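Ifeoma Oyewole
@ioyewole · Jan 17, 2023

Bin picking cells and the written rules that go with them. A thread on what I now ask for before I sign off a cell for mixed items. Most of it comes from a review at Endton this month. 1/14

Scope first. I mean an industrial arm reaching into an open bin of unsorted objects, inside a guarded area. Cells where people share the space with the arm need a separate treatment and I will not cover them in this thread. 2/14

The starting documents are the usual ones: ISO 12100 for the risk assessment, ISO 10218 parts 1 and 2 for the robot and its integration. Read part 2 again if it has been a while. People buy a compliant arm and assume the cell inherits the compliance. It does not. 3/14

Rule A. The bin is part of the cell and goes on the drawing. Inside dimensions, wall angle, rim height, method of fixing. Costello, our site standard, had a full page on the gripper and one line on the bin. Rüdiger Buschmann has rewritten that section and it is now longer than the gripper one. 4/14

Rule B. Fix the bin and mark its position. If the bin moves 12 mm, the wall clearance in the motion planner is wrong by 12 mm and no alarm will tell you. A clamp is acceptable on a trial bench. On a production cell I want a located fixture with a presence switch. 5/14

Rule C. Check the position at the start of each shift, against the marks, and write it down. The Endton sheet had a tick box for this. We replaced it with a measured value and initials. Tick boxes get ticked in a batch at the end of the shift. 6/14

Rule D. Cables and hoses on the outside of the arm are part of the moving envelope. Model them at their largest loop. Bernice Dogbe checks this by jogging the wrist to both ends of its travel at reduced speed with the bin in place, and noting the nearest approach to the rim. 7/14

Our limit for that is 50 mm from any part of the cable loop to any fixed object, at any pose the planner is allowed to use. The figure is ours and you will not find it in a standard. Set your own and record how you got it. 8/14

Rule E. The test set must include soft items, flat items, shiny items and items lying against the wall. Drokow was accepted on boxes. It then met cloth and the pick rate fell badly in the first week. The acceptance test had been passed correctly. It was the wrong test. 9/14

Rule F. Items in the test must overlap. A set laid out neatly with gaps between the objects tells you about the gripper and very little about the cell. Tip them in, do not arrange them, and do not tidy between picks. 10/14
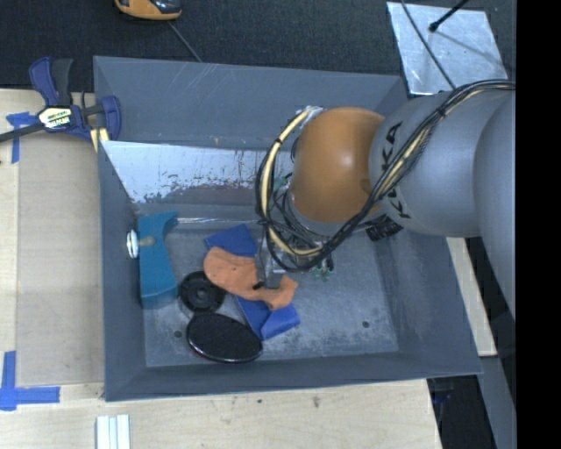
Finger down on the orange item, which lies across the blue one. Clamp on the bin rim at upper left, cable loop round the orange joint. 11/14

Rule G. Define a failed pick before you start. Ours: the item is not held, or a second item comes up with it, or it is released outside the drop zone. Junaid Dhanial wanted a fourth category for items moved so far that the next pick becomes impossible. I resisted, then gave in. It is now in the sheet as "disturbed" and reported separately. 12/14

Rule H. After 5 failed attempts in a row the cell stops and calls a person. No automatic shaking of the bin and no increase in grip force. The person opens the guard under the normal stop procedure, clears the item and logs what it was. At Osolgate this log has been the most useful record we keep – seven entries so far, and two of them led to changes in the gripper fingers. 13/14

Still open: how often to replace a worn bin. Scratches on the floor and walls can affect the depth readings, but I have no wear limit I could defend in an audit. Elfriede Albers is collecting readings from old and new bins of the same type. If you have a written limit at your site, and the data behind it, please send it to me. 14/14

Adding one answer as it has come up in replies. Yes, Rule B applies to bins that are swapped by conveyor. The fixture and the presence switch do the work there, and the shift check becomes a check of the fixture. Put the tolerance of the bin itself in the calculation as well – moulded bins of the same part number differ more than you would expect.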